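Hand-held gripper kits for recording demonstrations – anyone used the Birell?
Board: Arms, grippers and end tools
Page 1 of 1

svogler
Posts: 196

Hello all. I want to share my experience with the Birell hand-held gripper kit, because before I ordered it I could find very little from people who paid for it themselves. Maybe it helps somebody.

For those who do not know the kit: you get the gripper with its linkage, a camera mount, two sets of finger pads and one year of the recording software. You hold the thing in your hand, do the task yourself, and the recordings are later used to train the arm. I paid 2740 euros including the software. The arm is not included and they say so clearly.

We are a small group and our task is grocery handling. Pick up a packet, put it into a container, take the next one. It sounds easy and it is not, as everything in a kitchen cupboard has a different stiffness. A carton is no problem. A refill pouch changes its shape each time you touch it, and a flat packet wants to turn between the fingers.

The block fingers are what I like most. They close parallel and they do not twist when the object is thin. With my old gripper from Stikon a flat packet always leaned to one side, and I had to squeeze so hard that the corners were damaged.

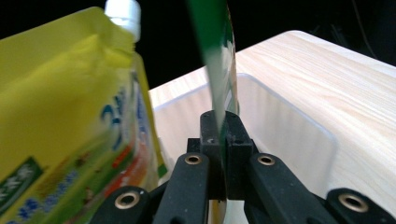
jgrube
Posts: 2740? No, only 14, I am new here :)

Sorry, but for this price I expect more than good fingers. I had the Birell on loan in April and my wrist hurt after one afternoon. The weight sits too far in front. Also the software refused to export twice and I lost one complete session. The Plisasetti kit does the same job and you can print the spare parts yourself.

svogler

Jannik, the weight I can confirm. I stop after 14 recordings and put it down for some minutes, then it is all right. I do not think it is good for a person with small hands, and I should have written this at the beginning.

About the export I cannot agree. It has worked for me every time, but I have the newer version. Which one did you have? If it was a loan unit it was perhaps not updated.

jgrube

No idea which version. It was on the laptop that came with it and I did not look. But a customer should not have to look, in my opinion.

mitiku_g

I have used both. Plisasetti is lighter, this is true, but the joints become loose and then your finger positions are wrong by a small amount. You do not notice it while recording. You notice it when the arm closes beside the object. I had to throw away a week of work. With the Birell the joints stayed tight for me, so for my use it was worth the money.

What about the soft pads? I have heard they do not last.

svogler

Mitiku, you have heard correctly. The soft lining is my biggest complaint. It grips nicely on smooth film, and shrink-wrapped boxes are the hardest thing we have after the pouches. But the edges fray, and then small threads stand out into the camera view. I cut them with nail scissors, which is not what I want to do with a kit of this price.

The opening width is generous. For a spice box lying flat I can come down from above without aiming very exactly, and this makes the recordings more natural, as I do not slow down before I close.
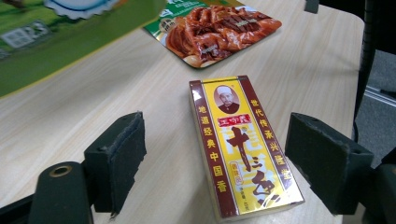 The replacement pads are sold only as a set, and delivery took over 2 weeks. I wrote to the support and got a friendly answer, but no discount. They told me a harder lining is planned. No date was given. In the meantime I am testing a thin rubber sheet from Lenz, which I cut to size and stick on with double-sided tape. It holds for a day or so and then it begins to slide. If somebody knows a better adhesive that can be removed again, please tell me.

gteuber

Do not use contact adhesive, you will never get it off without scratching the plastic. I would try the tape that is sold for carpets, the fabric one. And clean the fingers with alcohol first, grease from the hands is usually the problem.

I am still not convinced about the price, by the way. For a school or a student group it is simply too much.

svogler

Thank you Gudrun, I will try the carpet tape. For a student group I agree with you, I would also look at Plisasetti first and check the joints often.

mitiku_g

Check them every morning. A drop of thread lock on the screws helps a little.

jgrube

Ok, I have asked for the version number of the loan unit and will write it here when they answer. The wrist I still blame on Birell.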